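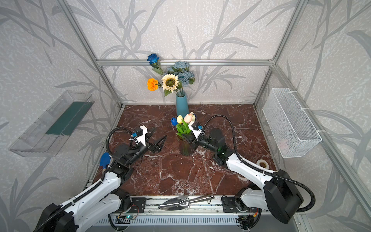
# Keep the fake flowers, but arrange them again

I own two vases of artificial flowers and I think more people should. For a long time I thought the opposite. The house I grew up in had a basket of silk peonies on top of the refrigerator, gray with dust, and nobody had touched it in years. I took that to be what artificial flowers were. I now think the flowers were fine and the neglect was the problem.

People who dislike fake flowers usually say they are dishonest. I don't find this convincing. A painted flower on a plate isn't dishonest, and neither is a leaf print on a wall. Everybody who comes close to an artificial rose knows what it is. The blue ones settle the matter from across the room. A deep blue rose next to an orange marigold and a cream sunflower is a choice of colors, and I like it as that.

The better complaint is that they never change. Cut flowers open, lean, drop petals and have to be thrown out, and you look at them more closely for that reason. An artificial bunch can sit in the same spot from January to January. After a few weeks you stop seeing it.

My answer is to take the bunch apart on a regular basis. I do it every 10 days or so, usually while coffee is brewing. Everything comes out of the vase and goes on the table. I wipe the leaves with a barely damp cloth, bend the stems back where they have sagged, and start over. Sometimes the tall stem goes on the other side. Sometimes half the bunch stays in the drawer. It is a small job and the flowers look different at the end of it.

The vase matters more than the flowers do. Most bad arrangements I see are a good bunch in a vase that is too wide, so the stems slide apart and hang over the rim. Roses and sunflowers with long stems want something slender. A plain blue ceramic vase works well, and it hides the stems, where the plastic shows most.

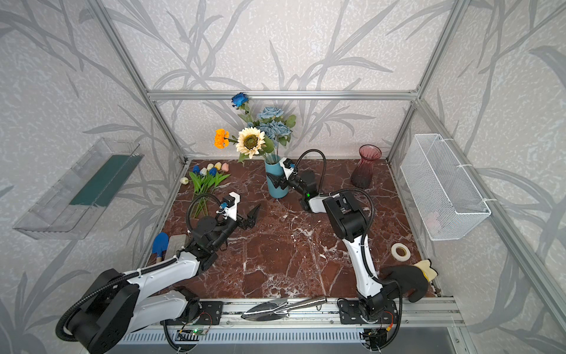 Glass is harder. It shows everything below the rim, and a wire stem in clear glass looks like a wire stem. Tinted glass helps a good deal. Pink or mauve or smoky brown will soften the green and let you get away with stems you cut badly. I also see no reason to fill every vase in the house. A ribbed glass vase with a nice waist can stand empty beside a full one and look finished.

I would keep tulips by themselves. Stores like to sell mixed bunches, and the Grestport catalog that comes to my house puts tulips in with nearly everything. They have wide leaves and a simple head, and beside a marigold they look unfinished. In a short vase of their own they look right. Yellow, pink and blue together is cheerful. All white is calmer, and it is what I would pick for a dining table.

The one place I break my own rule about taking things apart is the shop on Carnegie Street, where the window has had the same display for as long as I have lived here. I would be sorry if they moved it.
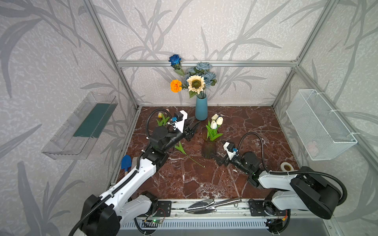

## What to keep nearby

You will rearrange more often if the supplies are within reach. Mine used to be in the basement and I did it twice a year.

- Floral foam. A block of it will hold stems upright in a vase that is too wide. Buy the dry kind for artificial flowers.
- A shallow tray for the foam, because it sheds crumbs.
- A wire basket for spare stems. Hang it on a wall if you can, since a drawer flattens the petals.
- Wire cutters. Kitchen scissors will be ruined by the second stem.
- A soft cloth and a dry paintbrush for the dust.

Clear a whole table before you start. Loose stems take up more room than you expect, and a tulip under your elbow gets creased.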